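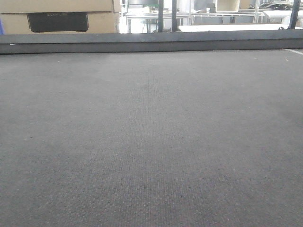
We moved the office phones off the old system in November, and I said I would write up how it went once the dust settled.

The old setup was a cabinet in the back hall with 12 analog lines running into it. It was there when we took the lease in Skitbridge and it mostly worked. Then the card that handled voicemail died, and the repair shop told us the only replacement they could find was used and cost $900 with no warranty. Irina Manole does our books and she asked what we were paying for the lines. We added it up and got $1,114 a month with long distance, which settled it.

I got quotes from three companies. One never called back after the first visit. Uvura had a nice app but wanted a five-year contract. We went with Sidden, month to month, with desk phones we bought outright.

Porting the numbers was the slow part. The name on our old account was spelled differently from the name on the order form, so the first request got rejected. The second was rejected over a suite number. If you are about to do this, ask your current carrier for a copy of the customer service record and copy it letter for letter. And don't cancel the old service yourself. The port does that, and if you cancel first you can lose the number.

Call quality was bad the first two days. People on the other end said we sounded like we were underwater. Aurel Costache came over from the shop next door and looked at the router. There was a setting called SIP ALG that was turned on, and he turned it off. He also set voice traffic to go ahead of everything else. Calls have been fine after that, except for one afternoon when the internet was out altogether. Calls went to our cell phones then, the way I had set it up, though the cell phones ring about four seconds late.

The fax machine is still on a copper line. I tried it through an adapter and more than half the pages failed. Luminița Vlad needs it for the pharmacy forms and I didn't want to fight with it.

Things I still have to do: record a proper holiday greeting, label the wall jacks, and check that a 911 call shows the right address for the upstairs desk. Sidden has a test number for that last one – 933 – which reads your address back to you. Downstairs is correct. Upstairs I'll do tomorrow morning before we open.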